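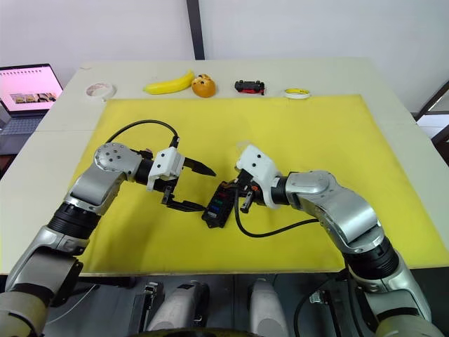

Flirbridge Online Channels Group
Minutes of the November meeting, held at Drelcombe
2 min read

Chair and minutes: Tarcísio Teixeira. Five others present. Apologies from the Kakstead branch, who did not say why.

1. Last minutes
Agreed, with one correction. The last minutes said the new page had been "well received". They should have said it had been launched.

2. Follower numbers
The page now has more than 900 followers. TT asked how many of these are people. The answer was that the app doesn't say. Of the accounts added since the last meeting, a good many have no profile picture, no posts and a name ending in a string of digits. The group was asked to stop quoting the follower total to the board as if it were a measure of interest. The number of people who replied to anything in the same period was 229, and this includes people replying to each other about parking.
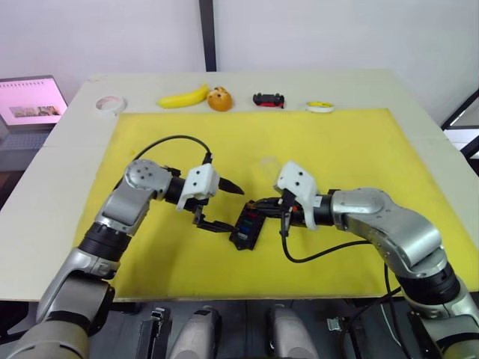 It was suggested that replies are also a poor measure, as most of them came under one post. TT accepted this but said a poor measure was still an improvement on the present one. Both numbers to be reported from now on, with the parking replies taken out.

3. Scheduling tool (Singhal)
The group looked again at the offer from Singhal to post on our behalf at "peak moments". Their slides claim a large rise in reach. No one could find where the figure came from, and two of the slides used different figures for the same client. The trial is free but asks for a payment card at the start. There was also some doubt about handing over the main password, which the tool needs – or says it needs.
Decision: no trial until Singhal explain in writing what they do with the login and how to cancel. If the reply is another set of slides, the item will be closed.

4. Picture posts and alt text
The check on old posts found that most pictures went up with no alt text at all, and that the rest had whatever the app made up for itself. One notice about opening hours had been labelled "may be an image of text". The member who raised this wanted a full written guide. TT doubted anyone would read one.
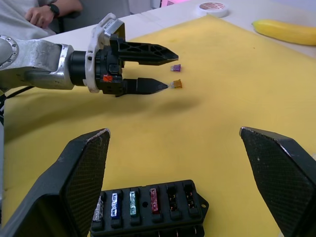 Alt text is still being treated as a place to put keywords, which helps no one using a screen reader and probably doesn't help search either. The group agreed to try plain wording for the rest of the year and see whether people keep it up. Something on the lines of "open gripper with two small blade fuses in front of it on a yellow mat" was thought long enough. Nobody wants the branch name and three hashtags in there as well. A one-page note will go round in place of the guide.

5. Short videos
Kakstead have asked again for a weekly video, on the grounds that the app now favours them. It favoured something else last year. The last one took 6 hours to edit and the view count seems to include anyone who scrolled past it. Deferred until Kakstead send someone to the meeting.

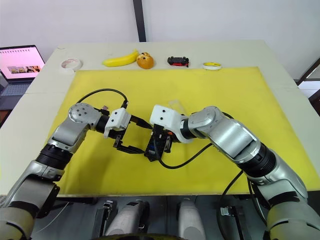 Grippers near the middle of the yellow mat

6. Who can post
Three people who have left still have posting rights. This was also the case at the last two meetings. TT to remove them by Thursday and to send round a screenshot of the list afterwards, as being told it has been done has not worked so far.

7. Any other business
A request to get the page a verified badge. The group was not convinced that a badge anyone can pay for proves much. No action.

Actions
TT – remove old posting rights, send list
TT – write to Singhal
Kakstead – attend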